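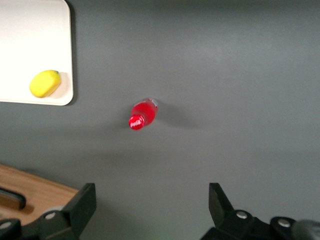
*A white tray with a lemon in it, and a red bottle on the tabletop beside it.*

**Serving tray** – a flat, shallow carrier with a raised edge, used for moving food and drink from one spot to another or for keeping them together once they get there. I've been writing up household objects for the Bronstead Kitchen Encyclopedia for a good while now, and trays are the entry I kept putting off, mostly because everybody thinks they already know what one is (and they do!).

## Shape and parts

A tray has a floor and a rim, and most of the arguments are about the rim. On a low-rimmed tray you can slide things on and off with one hand, but a round fruit will roll right over the side if you tip it. My own rule is that if the rim is taller than the fruit, you're holding a box. Rosalinda Umali, who edits these pages, made me take that rule out of the first draft, and I've put it back.

Rounded corners are easier to wipe than square ones. Crumbs and sugar pack into a square corner and you end up going after them with a toothpick, which I have done more often than I'd like.

## Color

White is the classic choice for a kitchen. It shows every coffee ring, so you'll be washing it a lot, but it also makes food look wonderful – put one yellow lemon on a white tray and it looks like you planned your whole week around it. That goes for play fruit as well as the kind you can squeeze. Dark trays hide stains and, in my opinion, make everything on them look a little tired.

## Use at the table

The old boarding houses in Mistholm had a custom I'm very fond of: food went on the tray and bottles stayed off it. The thinking was that a tall bottle has a high center of gravity and a tray gets bumped, so the bottle went straight on the tabletop and the bread got cut on its own board off to one side. The Munshi household manual, which I own in a badly water-stained copy, gives the same advice on page 123 and then contradicts it on page 300.
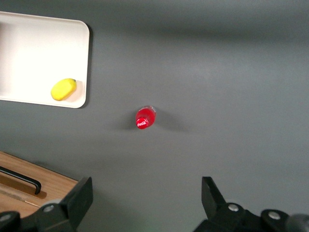

I come down on the side of page 123. Soda bottles especially are happier on a flat surface with some space around them, and you don't have to lift the whole tray to pour somebody a second glass. If you do carry a bottle on a tray, put it in the middle and walk slowly!

## Sizes

There's no standard that everyone follows. The Kiltell pattern, the one I grew up with, measures 38 centimeters on the long side and fits on most counters with room left for a cutting board. Bigger trays exist and I've owned a couple, but they never fit in the sink, so they got rinsed in the bathtub and then given away.

## Care

Warm water, dish soap, soft cloth. Citrus juice should be wiped up the same day, particularly on a painted tray. Store trays on edge like books if you have the cabinet for it.

## See also

- Cutting board
- Fruit bowl
- Bottle, soft drink
- Play food

*Entry 918, last revised November 2025.*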